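Chapter 7
Comparing Hands: How to Run a Fair Gripper Trial

After reading this chapter you should be able to
plan a side-by-side trial of two or more grippers on the same arm;
choose test objects that tell you something;
tell a fault of the gripper apart from a fault of the controller or the camera;
write up a trial so that a stranger could repeat it.

Key words: grasp, slip, compliance, fingertip, wrist camera, baseline, trial sheet

7.1 The towel that started an argument

Some years ago, two of the people who helped with this book, Parvathi Kaimal and Jacobus Molefe, spent the better part of an April arguing over a bath towel. Parvathi had been using a hand with many small joints, made by a little workshop called Bokside, and she was very fond of it. Jacobus preferred the plain two-fingered Nair gripper, which had been bolted to one arm or another in the lab for as long as anyone could remember. Each of them had picked up the towel plenty of times. Each was quite sure that the other's choice was the wrong one. And when their colleague Ingeborg Baumgart finally asked to see the numbers, there were no numbers that could be laid next to each other, because the two sets of tries had been made on different arms, at different heights, with the towel folded in different ways.

If you have spent any time in a robot lab, you have probably lived through an argument much like this one (and you may well have been on the losing side of it, as all of us have). The purpose of this chapter is to help you have a better argument. We will go slowly, and we will stay with cloth for most of the way, for cloth is a wonderful teacher. A wooden block will forgive a sloppy grasp. A towel sags, slides, bunches up under the fingers, and looks different every time you put it down.

7.2 Start with the whole reach

It is tempting to begin at the fingertips, and we do understand the temptation, but please begin with the whole robot. Before a hand can close on anything, the arm has to carry it there, and a good many failures that get blamed on the hand belong further back. Soft furniture makes a fine test surface for this reason. A cloth on a sofa gives the arm a wide, slightly yielding target, and the hand must come down over it without plowing into the cushion.

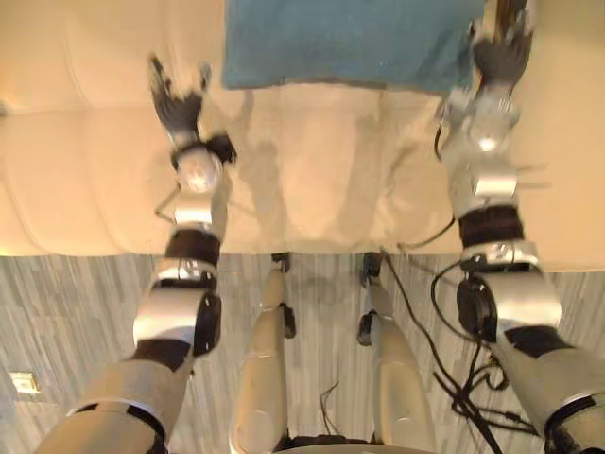 Write down the starting pose of the arm, the height of the surface, and where the cloth lies, and then leave all three alone until the trial is over. Bring the hand in at the same speed each time. If the hand stops short on one try and digs in on the next, you are most likely looking at a controller problem, and swapping hands won't cure it. Rangi Tomoana, who taught this material for many years at Skatodgate, used to have his students do 20 reaches with the hand held open, picking up nothing at all, before they were allowed to close a finger. They grumbled about it, of course! But those open-handed reaches gave them a baseline, and every later result could be read against it.

Do the same for the cameras. A camera at the head shows you the approach, and it will tell you whether the hand is headed for the right part of the cloth. What it often can't show you is the moment of contact, for the fingers tend to hide the very thing they are touching.

7.3 Then go in close

A small camera at the wrist fills in that missing part. The view is narrow and some of it will be blurred, and new students are often a bit let down the first time they see it, but there is a great deal to learn there once your eye settles. Look at where the metal of the fingertip meets the weave. Look at how much material has been drawn in between the fingers, and whether the gripper is holding a single thickness or a fold. A grasp that takes in a good fold and a grasp that has only caught a few threads can look the same from across the room.

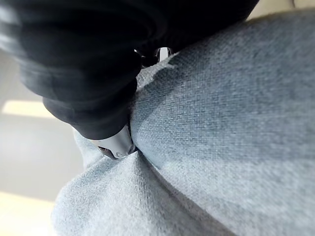
Figure 7.2 Wrist camera view of a gripper on pale blue-gray cloth, with a metal fingertip pressed in at the crease.

When you compare two fingertips, save the close view from the same point in every try. We suggest the moment just after the fingers stop moving and before the arm begins to lift. Anil Fernandes keeps a trial sheet with 3 columns for this – what was held, how it was held, and what happened on the lift – and he fills in the first two before he lets himself look at the third. It is a small habit and a very good one.

Try it yourself

Pick one cloth and one surface. Run 20 lifts with your first gripper and 20 with your second, using the same arm, the same controller settings and the same starting fold. Fill in the trial sheet as you go. Keep the sheet, for we will come back to it in Section 7.6, where we take up slip and the Ikum scoring method.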